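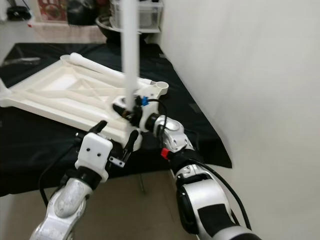

Tags: Manipulation / Bimanual / Gripper comparison

# Momness leg-fit set

Momness is a set of recordings of two arms fitting tubular legs into a moulded plastic frame. We made it to compare finger pads and wrist camera mounts on the same pair of arms, using a task that small errors in grip will spoil. It is meant for people who already run a two-arm cell and want something to test a policy or a grasp model against.

The set holds 1,807 episodes recorded at 20 frames per second. An episode is one attempt at one leg, successful or not. Recording stops when the operator releases the leg or after 60 seconds, whichever comes first.

## The task

The frame lies ribbed side up on a table covered in black. One arm picks up a leg, brings it upright over a corner socket and pushes down. The other arm may hold the frame steady or stay clear, as the operator sees fit. The `support` field tells you which.

White parts on a black covering are easy to segment, but white on white is not. Where a leg crosses the rim of the frame, depth from the wrist cameras is poor and often missing. We left the holes in. Fill them yourself if your method needs it.

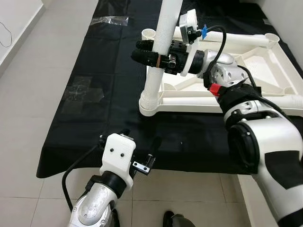
Zofia Malinowski
Hardware and data lead, Driltum

## What was compared

Finger pads:

- `pad_a` — plain textured pads, as supplied
- `pad_b` — the same pads with a thin silicone sleeve
- `pad_c` — pads with a shallow V groove, cut in our own workshop

Camera mounts:

- `mount_short` — close to the gripper body, wide view of the fingers
- `mount_long` — set further back, sees more of the table and less of the contact

Controllers:

- `nodix_pos` — Nodix in position mode
- `nodix_imp` — Nodix in impedance mode, stiffness lowered along the vertical axis

Not every combination was run. `pad_c` was only tried with `mount_short`, and there are just 24 episodes of `pad_b` with `nodix_pos`. Please don't quote a success rate from those.

## What we found

A round leg held between two flat fingers can swing. If it is gripped near the middle and the lower end touches the side of the socket, it tilts instead of sliding in. The groove on `pad_c` cut this down a good deal. The silicone sleeve helped with slip along the leg but did little for tilt.

Impedance mode was more forgiving at the socket and slower everywhere else. Operators liked it. Position mode gave cleaner paths and more jams.

The long mount gave better views for finding the leg, the short one for the last part of the insertion. Berkay Yalçınkaya thinks the short mount is the better choice overall. I would still pick the long one if there is a head camera that can't see the far sockets.

## Files

Each episode folder contains:

- `head.mp4`, `wrist_l.mp4`, `wrist_r.mp4`
- `joints.csv` — positions and motor currents for both arms
- `grip.csv` — commanded and measured opening
- `meta.json` — pad, mount, controller, support, result

Results are `seated`, `partial`, `dropped` or `aborted`. Berkay labelled them all from the head video and I checked the partials.

## Known problems

- Clocks on the two wrist cameras drift apart in long episodes. Use the timestamps, not the frame numbers.
- Early episodes have no motor currents for the left arm. The columns are there but empty.
- The table covering was changed in March. Creases and tape marks differ before and after, so split by `cover_id` if you train on images.
- A person's shoes or hands show up at times in the head view.

## Baseline

The `baseline` folder has the Baldursdóttir grasp planner set up for this task, with our settings file. It only chooses where to hold the leg. Insertion is a scripted push with a small spiral search, which stops when the vertical force passes the limit in `push.yaml`. Check that limit against your own arms before running it.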